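Wakville Seed Swap list
Subject: Re: Table layout and old seed
From: Bongani Kekana
To: wakville-swap

Hi Aniela and all,

Thanks for the questions. I'll take the layout first and then your points one at a time. Brown paper with blue tape marked out in squares is still what I would use. One crop per square, name written on the tape at the front.

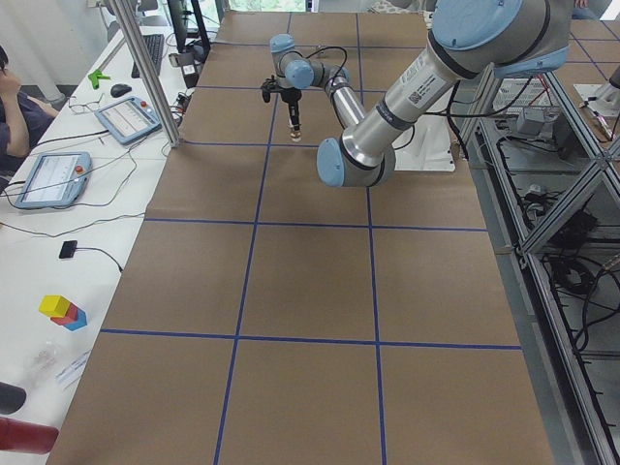
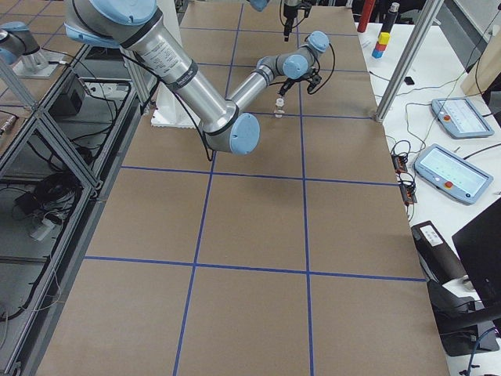
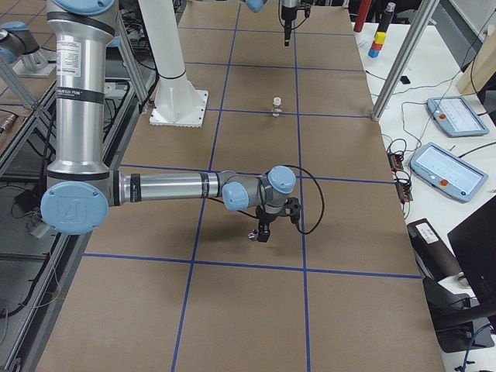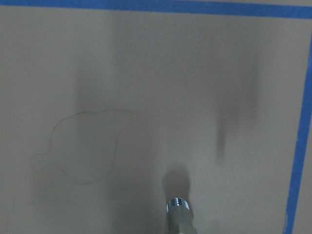
Blue tape lines, four views

Aniela Urbańczyk wrote:
> I have taken over the sorting from Orestis and have his boxes in my
> spare room. Three questions.
>
> 1. Did we decide on squares or on rows for the tables? His notes say
> both.
>
> 2. There are 239 packets with no year on them. Do they go out, or do
> we throw them away? Some are in the old Fuveo envelopes, so they can't
> be very new.
>
> 3. Elif asked if people can bring squash seed they saved themselves.
> I said yes and now I am not sure I should have.
>
> Also, is the door open at 8 or at 9?

1. Squares. We had rows two years ago and the beans ended up mixed in with the peas by mid-morning. Make the squares for beans, tomatoes and lettuce double size (just leave out one strip of tape). Herbs can share. Flowers should go on their own table, near the window if there is space, because those people like to stand and talk.

2. Please don't throw them out yet. It depends what they are. Onion, leek and parsnip with no year can go on the compost. I have never had parsnip come up after the second spring. Tomato, cabbage and cucumber keep for years if they were stored dry, and I would test those.

The test I use is ten seeds on a damp paper towel, folded, inside a plastic bag, on top of the fridge. Write the name and the start date on the bag in pencil. Check after seven days for cabbage and lettuce, and give tomatoes and peppers two weeks. If seven or more sprout, put them out as normal. Four to six, write "sow thick" on the packet. Under that, leave them out. You don't need to test every packet. If a batch came in the same envelope from the same person, test one and go by that.

I can take half of the boxes if you want. Achilleas has offered his kitchen as well, but he has a cat that gets on top of the fridge, so maybe use a shelf over there.

3. Saved squash seed is a problem if the person grew more than one kind of the same species. Zucchini, acorn and most pumpkins will cross with each other, and you can't tell from the seed. What you get may be bland, and once in a while it is bitter. Bitter ones should not be eaten at all. So my answer for Elif is yes if she grew only one kind and there were no neighbors with squash close by, or if she hand pollinated and taped the flowers shut. Otherwise please keep it at home. Butternut is a different species and would be fine next to zucchini.

Whatever comes in, it needs a label with the plant, the variety if known, the year and the town. "Grandma's bean" is fine as a variety. A blank envelope isn't.

Doors open at 9. Setup is from 7:30, and I could use two more people for the tables.

For anyone wondering about numbers, Orestis counted 1376 packets taken home last January, and 53 people signed the sheet. The sheet was out of sight behind the coffee for a good part of the morning, so please put it by the door this time.

One last thing, does anyone still have the Villalobos pepper, the long one that ripens orange? Mine all died in the June cold and I would trade leek seedlings for a few seeds. Not the Skamer one, I have plenty of that.

Bongani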